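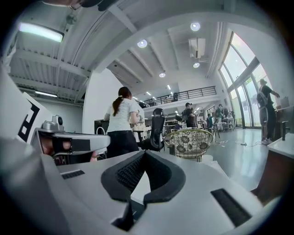 Hand-held grippers in use in a shared workroom. The printed marker board is at left.

Hand-held gripper (buying and budgeting)

From the Kirum Shop Encyclopedia
Entry by Abdelilah Ouali. Last revised Feb 13, 2019.

A hand-held gripper is a robot gripper with no robot on it. A person holds it by the handle, squeezes, picks things up and puts them down, and a camera on top records the whole business so that a robot arm can learn from it later. They're also called demonstration grippers, teaching grippers or (in our shop, and I'm sorry to say it stuck) grabbers. For how they work inside, see Gripper, parallel and Jaw linkage. My entry is about paying for them, which is the part I get asked about at least once a week and the part I've gotten wrong most often!

Contents
Types
What a set includes
Planning the quantity
Consumables
Room and power
Quotes and lead times
Used equipment
Mistakes I have made
See also

Types

For budget purposes I sort them into bare units and kits. A bare unit is the housing, the jaws and the handle, and you bring your own camera and mount. A kit comes with the camera mount fitted and usually some printed marker boards as well. Bare units look wonderfully cheap on a quote and then you spend an April (I did) chasing brackets and screws and a cable with the right plug on the right end. If there's someone in your group who truly enjoys that sort of thing, go bare. Everybody else should price the kit first.

There's a third type, the homemade one, off the printer. I love these and I've made plenty, but I budget for them under staff time and not under equipment, which makes them look a good deal less free.

What a set includes

One working set, the way I write it on a request form, is:

Two grippers, left and right
Camera and mount for each
Jaw pads, fitted, plus spares
Marker boards
Storage for the recordings
Cables, and then more cables

People leave off the last two all the time. Storage is the one that hurts, and it grows for as long as the project does, so I put it on its own line where whoever signs the form can see it. Marker boards are cheap. They are also flat, white and left lying around, and I have seen one used as a coaster, so order extra.

Jaw pads deserve a word. Some are hard rubber, some are foam, and a V-shaped foam pad is a different thing to use from a flat one: round items settle into it nicely and thin flat ones can be a nuisance. Ask the supplier to send a sample of each before you commit. Sustance sent me pads in an envelope with no argument at all, and I ended up changing the order.

Planning the quantity

The tempting way is to count your people and buy that many sets. Don't! Count how many will be recording at the same time. In our case there were 14 people trained and never more than five of them at work in the same hour, so we bought 5 sets and ran a sign-out sheet. Nobody has come to blows over it.

I do add spares, and my habit is 2 extra single grippers, one left and one right, kept in a closed box with tape across the lid. The tape matters more than you'd think. A spare that lives on an open shelf becomes a regular unit inside a month, and then you have no spare and also no record of having used it.

Consumables

Pads wear. Marker boards get scuffed, cables go soft at the plug, and small screws leave for a better life. I keep all of this on a separate line from the equipment, and I'd urge you to do the same even if your accounting office grumbles, because equipment money tends to come once and consumables money has to come every year.

For scale, our first year's list of small parts ran to 274 items, counting every pad and screw pack. None of them cost much. Together they came to more than one of the grippers did, and I had budgeted exactly nothing for them.

Room and power

A hand-held gripper needs no safety fence and no bolted-down base, so it's easy to plan as if it needed no room either. It needs a fair amount. People stand up, reach out, step back and turn around while they're using one, and the person at the next table is doing the same. I plan for standing room on the working side of every table and then I add a path behind it wide enough for someone carrying a box.

Light is worth walking the room for before you spend anything. Big windows are lovely to work beside and they're hard on cameras, which have to deal with bright daylight on one side and fluorescent tubes on the other. Price some blinds. When we set up the room at Ochoa I left blinds out of the plan entirely and had to go back and ask for them, hat in hand, after the main order was already approved.

Then there's the floor. Put power where the tables are, or put money aside for cable covers. I'd also include a few chairs in the plan, as people do sit down between recordings, and if you don't buy chairs they will go and get some from other rooms and you'll hear about it.

Quotes and lead times

Get at least two quotes, and ask for every quote in the same form, with the mount, pads and shipping listed out. Otherwise you'll be comparing a bare unit from one place with a full kit from another (see Mistakes). Questions I always ask:

Can I buy the jaws separately, later on?
Is the camera included, and which one exactly?
What does the warranty say about dropping it?
Will the software read our files or only yours?

That last one cost us the most time. We use Flendudero to keep track of recordings, and I'd assumed any gripper would get along with it. Ask for a sample file and open it yourself before the order goes in.

Used equipment

Used hand-held grippers do come up for sale, mostly from groups that have finished a project. Squeeze the handle, feel for slop in the jaws, look at the mount for cracks. Replace the pads whatever they look like. I'm happy with used housings and used handles, and I don't buy used cameras anymore.

Mistakes I have made

Ordering all left-hand units. Comparing quotes that weren't for the same thing. Buying the storage after the recordings had begun, so that for a while everything sat on my own laptop. Forgetting sales tax. Choosing a housing without having anyone with small hands try it first, which I still feel bad about, and which we fixed with a slimmer handle the next time around.

See also

Camera mounts
Gripper, parallel
Marker boards, printing your own
Sign-out sheets
Storage, estimating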